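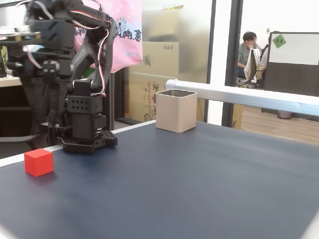

Bontu Negussie
Fiction Editor, Kohlhase Short Story Annual
Posted 12 June 2019

The reading period for the next Kohlhase annual closed in May, and several writers have since asked me to set out how the opening pages of a submission are considered. The annual publishes its own guidelines, and those guidelines remain the official statement of what is accepted and in what form. The remarks on this blog are mine alone. They should be read as the view of one editor and do not bind my colleagues.

The question raised most often concerns the length of an opening. Many writers have been taught that a story must present its conflict within the first paragraph, and a good number of the manuscripts I read this year had plainly been cut to satisfy that rule. A door opens, a body is found, a letter is torn in half, and the reader is asked to care for a person whose name has been given only in the previous line. I do not decline stories for this reason. I do note that a writer who begins at such a pitch must then go back and supply everything that was left out, and this work usually falls in the second and third pages, where the story can least afford to stop.

An example may be useful, and the author has kindly agreed to its use. "The Rastano Road" is set in 1963, in a hill town where a bus driver is waiting for word of his brother. In the version first sent to me, the brother was dead by the end of the opening sentence. The next 996 words explained who he was, why he had left, and what the driver had said to him at the depot. All of it was well written. It was also entirely in the past perfect, and by the time the story returned to the driver he had been standing beside his bus for four pages with his hand on the door.

In the revised version the driver completes his morning route. He argues with a passenger over a crate of hens and refuses to carry a parcel addressed to a house he knows to be shut up. The brother is mentioned once, by the passenger, and the driver does not answer. The death is reported on page six. Very little was added, and the explanation was reduced to two short passages. I consider this the stronger version and recommended it for the annual.

I would draw attention to the parcel in particular. It was present in the first draft, in the middle of a long paragraph about the depot, and the author had not regarded it as important. Material of this kind is very often already in the manuscript. I would ask any writer who has been told that an opening is slow, or that it is rushed, to read through the whole draft for such items before composing anything new.

A related matter is the weather. Of the manuscripts assigned to me, 52 opened with rain, heat, fog or the condition of the light. There is no rule against this at Kohlhase and none is proposed. The difficulty arises when the weather has no bearing on what anyone does next. In "Kusto in Winter," which appeared in an earlier annual, the snow is in the first line and the entire plot depends on whether a cart can be moved through it. A reader has no cause to complain of that snow.

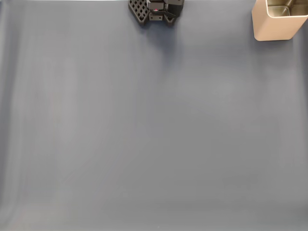
Kedir Teshome, to whom I sent a draft of these notes, takes a different position on the slower opening. In his view an editor who has committed to finishing every manuscript is a poor judge of what an ordinary reader will put up with. He would have kept the brother's death in the first sentence of "The Rastano Road" and removed the explanation altogether, leaving the reader to gather the rest from the hens and the parcel. He adds that the first line of the original was the best line in the story, and that he was sorry to see it go.

The point about editors is fair and I accept it. Reading under obligation does produce a certain patience, and I have tried since to note the place in each manuscript at which I would have stopped had I been free to. On the matter of the first line we continue to disagree. It was a very good line, and the author has told me that it will be used elsewhere, in a longer work with the present title of "Wumau."

Writers whose stories were declined this year are welcome to submit again, including with a revised version of the same story, provided that the cover letter says so. The letter need not describe the changes. Please number the pages, and please do not send more than 2 stories in a single reading period. Questions on eligibility should go to the annual's own office, as I am unable to answer them through this blog.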